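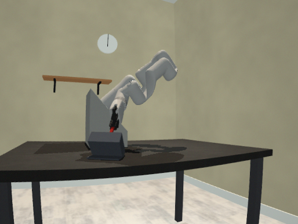 LEVGATE - The Levgate Cycling Association has confirmed the route and entry rules for next year's Tour of Levgate, a women's stage race that will run over five days in April.

The race will cover 640 km and start in Notovik, where riders will complete a short individual time trial along the river. The second and third stages take the field south through Tjoa. The longest climb comes on the fourth day, when the road rises to the Tidov Pass at 2,056 meters. The final stage returns to Levgate for a circuit race through the old town.

Entries are open to 14 national and club teams. Each team must submit its list of riders by the deadline set in the race rules, and late changes will be accepted only on medical grounds. The association said that three places have been held for teams from the region.

Time bonuses will again be given at stage finishes, but the bonuses at intermediate sprints have been dropped. Points for the mountains competition will be doubled at Tidov.

The entry fee is set at 200 euros per team - the same as last season - and includes lodging on race nights. Road closures in Notovik and Tjoa will be announced by the local authorities.

Published 8/10/26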